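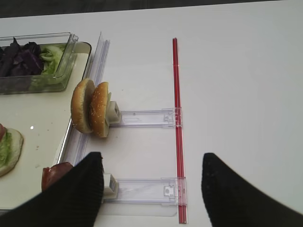
Project Report: Equipment Plan and Budget for the Sandwich Assembly Station

Submitted Sep 10, 2024

1. Purpose of this report

Our group project is named Dota. It is a small station where a robot arm prepares a hamburger from ingredients laid out on a table. The programming part is described in a separate report by the other half of the group. In this report I explain what equipment we planned to buy, what we finally ordered, and how the money was divided.

I wrote the report for the students who will take over the station next term. They will receive the same type of budget form as we did, and I hope they can fill it in with fewer corrections than I needed.

2. Starting position

The department gave us 2772 dollars for the whole project. The arm and its two-finger gripper belong to the teaching lab and are not charged to us. The table also belongs to the lab. Everything else had to come from our money: trays, containers, holders for the buns, food, cleaning material, spare parts and shipping.

In August I made the first list. It was a bad list. I had written every item we talked about in the meetings, with no order of importance, and the total was 700 dollars above the limit. I had also forgotten shipping completely.

3. How the list was reduced

I sorted the items into three groups: needed for the first working test, needed for the final demonstration, and nice to have. The last group was removed at once. In it were a second tray set in another colour, a cooled box for the lettuce and a cover for the whole table.

The most discussion was about the bun holder. A bun half does not stand up by itself, and the two halves should stay near each other on their edges so that the station can work with them. We compared two ways of getting a holder.

The first way was a ready-made fixture from Panagiotou, a supplier of food handling parts. The quality in the catalogue looked good, but the fixture is sold for one bun size only and it would take a large part of the budget. The delivery time was also too long for our schedule.

The second way was to build the holder from simple parts. This is what we chose. There is a clear acrylic rail along the tray on one side and a red rod on the other side. Between them go two clear slider arms, each with a small white clip block at the end. A clear plastic bracket connects each arm to the rod. The block presses against the back of the bun. Because the parts are separate, a broken arm can be replaced without paying for a whole new fixture.

We ordered the acrylic pieces cut to size from Purura. I asked for quotations with and without cutting. Cutting them ourselves would be cheaper on paper, but the workshop was fully booked and nobody in our group has much experience with acrylic, which cracks easily near a hole. I decided the cutting fee was acceptable.

4. Trays and containers

The cream-coloured tray was one of the first things we bought. It is large enough for a rectangular container at the back, with space in front for tomato slices and a sandwich. For the leaves I chose a clear container. The purple cabbage and the pale green lettuce are kept side by side in the same one. My first plan had a separate container for each ingredient, and changing this saved a little money and also some space on the tray.

Trays and containers came from Dundosach. Their prices were not the lowest, but they accept the department's purchase order. The cheaper shop accepts only credit card, and then a student must pay first and wait for the refund.

5. Consumables

Food was the most difficult part of the plan for me. A rod is bought once, but buns, tomatoes, lettuce and cabbage must be bought again for every test week. In the first list I wrote food as one purchase. My supervisor returned the form and asked how many weeks it should cover, and I had no answer.

The new plan has a food line for each week. It includes extra buns, as a bun half can be squeezed out of shape while we adjust the holder. We use sesame buns of one kind in all tests – when the size changes, the position of the clip blocks must be set again, and this takes time from the lab booking.

I also added wipes, disposable gloves and a small brush for crumbs. The gripper fingers have a fine ribbed texture, so cleaning them is a regular job and should be counted in the material.

6. Spare parts and reserve

We ordered 3 spare slider arms and 2 spare brackets. In my opinion this is a suitable number for one term. The brackets have small tabs and notches, and I consider these the weakest places in the design. No spare rod was ordered.

The remaining money is kept as a reserve. It is not assigned to any item, and the group agreed that it can be used only after a short discussion in the weekly meeting.

7. Recommendations for the next group

Write shipping as a separate line for every supplier. Ask for it in the first e-mail.

Measure the buns before ordering any holder part, and write the measurement in the order itself.

Check which suppliers accept a purchase order before comparing their prices.

Plan the food by week and put the amount of test days beside it. If the lab booking changes, the food line should be changed on the same day.

Keep all quotations in the shared folder, also the ones you refused. I deleted two of them and later had to ask again, when the department wanted to see a comparison.

8. Open points

The table has a lot of free space to the right of the red rod. A second tray could be placed there next term, with another set of slider arms. I made no budget for this, but the prices from Purura can be used for a first estimate if the dimensions stay the same. The quotation is valid until the end of the term, and after that a new one must be requested.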